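Zonora Mentor Portal — Service Desk
Ticket 158: Mentor match notices not reaching host sites
Status: Resolved
Opened: 2023-08-01
Assigned to: Wanda Tokarz, Program Systems

Reported issue
The Prukberg site reports that new mentors approved in the portal are not receiving their match notice. The student record shows "Matched," but the message log is empty. The Bustska site has confirmed the same behavior. The Dudek site is not affected.

Initial findings
The portal holds 133 active mentor records for the two affected sites. Every record approved before the April update has a complete message log. Records approved after that update carry a site code with a trailing space, and the notice service does not recognize the code.

Steps taken
1. Notice service restarted. No change.
2. Test mentor created under Dudek. Notice delivered.
3. Test mentor created under Prukberg. Notice not delivered.
4. Trailing space removed from the Prukberg site code by hand. Notice delivered on the next cycle.

The fault was therefore placed in the site table and not in the mail service. Site coordinators were asked to hold new approvals until the table could be corrected, and to contact waiting families by telephone in the meantime.
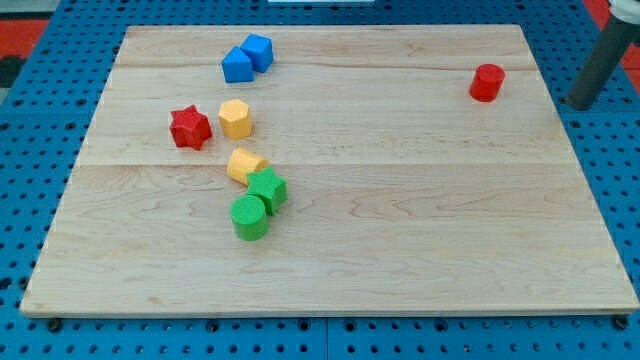

Toy shape blocks on a wooden board.

Correction
Both site codes were corrected in the table, and the affected records were queued again in batches of 100 or fewer. The first batch stopped on a record with no guardian contact. That record was set aside and returned to Bustska for completion — the remainder went through without error.

Site response
Prukberg confirms receipt of all outstanding notices. Bustska confirms receipt, with the exception of the record noted above, which will be sent when the contact form is returned.

Follow-up
The site code field now rejects leading and trailing spaces. Coordinators may resume approvals. Any mentor who has still not received a notice should be reported under this ticket number, with the mentor's record number and the date of approval. Please do not submit a second approval for the same mentor, as this creates a duplicate match.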